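Ticket 63 - bin liner keeps slipping in the plant corner
Opened by: Ashok Shukla
Status: open, waiting on parts
Date opened: September 22, 2023

OK, so this is going in the log so that I stop explaining it in the hallway. The little trash bin over by the big plants has a liner problem. You drop a bag in, fold the rim over, and by the afternoon the bag has slid down inside and whatever you throw in goes between the plastic and the wall of the bin. Then somebody has to wash the bin, and lately that's me.

First thing I tried was a smaller bag from the Dromley roll in the supply closet. Too tight, split down the seam the first time I pulled it over. Next I tried the Sirkov ones, the light blue kind, and those go over the rim fine with plenty left to fold. So size is sorted, I think. The slipping is what's left.

The other half of this ticket is the stuff that never reaches the bin at all. Paper balls, crushed cans, a squeezed-out tube, a lid, all over the chevron floor between the plants and the walkway. I love that floor and I'd like to see it!
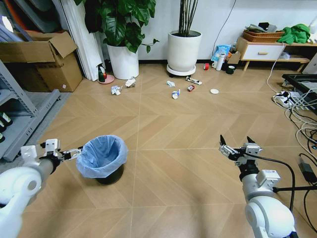
Do the cans go in this bin too?
Cans go in the recycling by the back door, please. Rinse them if they're sticky. The small bin is for paper, tissues and wrappers.

Update, same ticket. Ravindra Shakya suggested a rubber band around the outside, under the fold. I had a wide one from a Grornton parcel and it held for 3 days, which beats anything else so far, but it's a pain to get off when the bag is full - you end up wrestling it with one hand and holding the bag shut with the other. I also tried knotting the spare plastic at one side. Works great until you want to change the bag, and then you're cutting it.

What seems to matter most is letting the air out. If there's a pocket of air under the bag, the trash sits on top of it and drags the rim down as it settles. Push the bag right into the bottom corners first, then fold, then band. I've been doing it that way and the rim has stayed put with paper and tissues and other odds and ends in there.

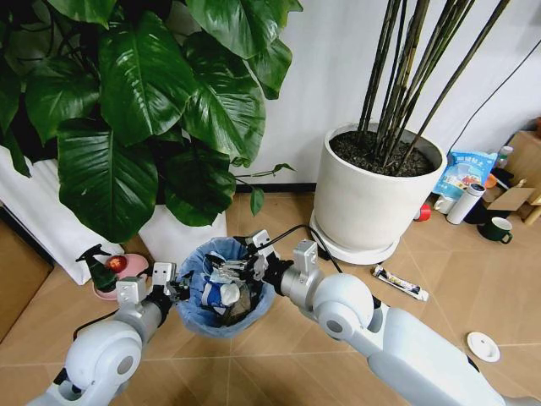

How often should the bag be changed?
Every 2 days is plenty for that corner, or sooner if there's food in it. Fruit flies love potting soil, so an apple core shouldn't sit next to the plants overnight.

Still to do: I've asked for one of those Aubert clip rings that sits over the rim and pins the bag down. If it fits, I'll close this. If it doesn't, we go back to the band and I'll cut a tab into it so it's easier to grab. Please leave the green spray bottle on its pink dish by the plants, by the way. It's for the leaves and I keep finding it in the kitchen.

Comments (3)

Ravindra Shakya: Told you about the band :) Try two thinner ones, they come off easier.

deskby_the_door: Can we get a bigger bin? This one fills up fast.

Ashok Shukla: Asked already, it'd block the walkway. Let's see how the ring does first.

Recent tickets
Shelf unit wobbles when loaded
Missing tape, red and black
Plant stand wheel squeaks
Ticket 17 - kitchen tap drips again

Contact the office desk | Copyright 2023 | Back to top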